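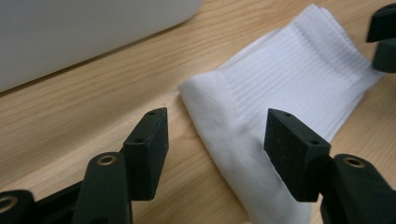

Fadton, Feb 8, 2018

Laundry Room Questions, Mostly Yours

The Palacios building has one laundry room, 23 apartments and a great many opinions. These are the questions that come through the office slot most often, including the ones written on dryer sheets.

How do I pay?
With the laundry card. You get one when you move in, and a replacement costs $5. The machines stopped taking quarters in November. If you put quarters in anyway, they fall through to a place we can't reach, and they live there now.

What are the hours?
The door unlocks at 7 in the morning and locks at 11 at night. A load started at 10:45 will finish without you and spend the night in the drum.

Someone took my clothes out of the washer. Can they do that?
Yes, once the cycle has been over for 15 minutes. They should go on the folding shelf, clean side of the shelf, and stay there until you turn up. Before 15 minutes, no, and please stop standing behind people with your basket while the numbers run down.

Where do single socks go?
In the drawer under the shelf. We empty it at the end of each month. Every sock in there belongs to a tenant who has told us it can't possibly be theirs.

Can I reserve a machine?
No. A towel on the lid is a towel on the lid. It will be treated as lost property.

Why does dryer 2 take so long?
It is a Joltard, and it has always been like this. Clean the lint screen before you start and don't fill it past the halfway mark. If your jeans still come out damp after two rounds, write the date and time on the sheet by the door, legibly if you can.

Can I dye things?
Please don't. We remember the pink week.

Is the free detergent really free?
If it's on the windowsill, yes. If it's on top of a machine, it's somebody's, and they have probably marked the level with a pen.

Can I sort small things down there, or should I take them home?
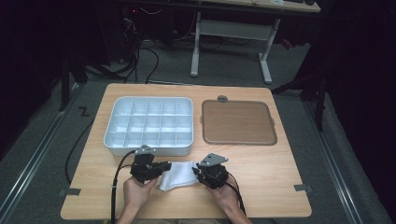 Getsemaní Pacheco wrote to say that sorting at home is all very well if you have a table, and that two people pairing baby socks on top of the only working washer is how arguments start. Her suggestion was to keep the washer lids clear between 5 and 8, when everyone is home from work. We've adopted it. Outside those hours, sort where you like, as long as you move when asked.

Who do I call if it floods?
Nisham Plumbing, number on the inside of the door. Then us. Turn the red valve first.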